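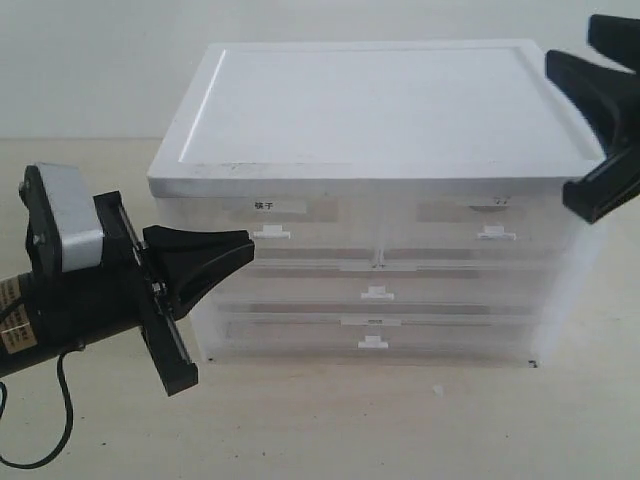

Ask any household where the spare fuses are and you will learn a good deal about how that household thinks. Most of us believe we own a system. What we own is a set of places where things were once put down, plus a fading memory of the day we did it. A small white plastic cabinet with translucent drawers is the usual cure, bought in January with high hopes. You can half see what is inside each drawer, enough to know that it is full of something, and by March the something has won. The scuffs and dark smudges on a lid like this one belong to no drawer at all.

This chapter is about classification: the business of deciding what goes with what, and what to call the result. Chapter 3 dealt with lists, which are easy to make and dreadful to search. Here we move on to groups. Groups are easier to search, provided that the person searching and the person sorting would have made the same choices. They seldom would, even when they are the same person.

Consider the parts room at Heinonen, a firm in Branska that repairs sewing machines. When its stock was first written up it ran to 1461 items under 215 headings, and 60 of those headings held a single item each. One heading read "Small", and another, on the facing page, "Smaller". The staff found everything without trouble, having stopped using the headings years before. We shall return to Heinonen in section 4.5, where its successor scheme does rather worse.

Two terms are needed before we begin. A class is a group whose members share some stated feature. A residue is whatever remains when the classes have been filled - most people label it "Miscellaneous" and hope. The size of the residue is the first thing to look at in any scheme, and the last thing its designer will show you.

4.1 Choosing a feature to sort by

Buttons may be sorted by colour, by size or by number of holes. Each choice is sound and each makes the other two harder. The Drirketti scheme, still taught at Brimudholm, allows only 2 features at a time, and we shall follow it for the first set of exercises.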